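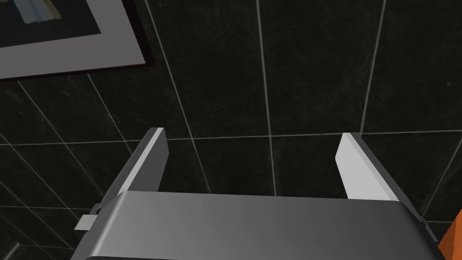

Drendo Retractable Awning, Wall Mount

Product details

The Drendo is a folding-arm awning for patios, decks and courtyards. It fixes to a masonry or timber-framed wall and extends over the paved area without posts. The fabric rolls onto a tube behind the front rail when the awning is closed.

Supplied by Stotirano Outdoor, Nodville. Arms and brackets are made by Bodnár.

Specifications

Frame: powder-coated aluminium
Arms: 2, spring-tensioned, with coated steel cable
Fabric: solution-dyed acrylic, water-repellent finish
Pitch: adjustable, 5 to 26 degrees
Operation: crank handle (standard) or tubular motor (optional)
Minimum clearance above door head: 100 mm
Frame colours: white, charcoal, sandstone
Valance: straight or scalloped, removable

Mounting

The wall brackets must be fixed to solid brick, concrete or structural framing. Weatherboard, render and brick veneer are not load-bearing and need the longer fixing kit, ordered separately. Eaves brackets are available where the wall space above the door is too shallow.

Two people are needed to lift the awning onto its brackets. Set the pitch after the arms have been opened fully for the first time, and adjust both sides by the same number of turns. In rain, keep the pitch at 14 degrees or more so that water runs off the front rail.

Wind and weather

The awning is a sun shade and should be closed in strong wind, hail or snow. The optional wind sensor works with the motorised version only. Fabric that has been rolled up damp should be opened again to dry at the first chance.

Care

Brush off leaves and dirt before closing. Wash the fabric with lukewarm water and mild soap, then rinse. Do not use bleach, solvents or a pressure washer. Arm joints are sealed and take no oil.

Warranty

Frame and arms: 5 years
Fabric: 5 years
Motor and sensor: 2 years

Units bought before August 1, 2022 use the earlier bracket pattern. Quote the serial number on the end cap when ordering spare parts.

Delivery

Made to order. Widths are cut to the nearest centimetre and cannot be changed once fabric has been sewn.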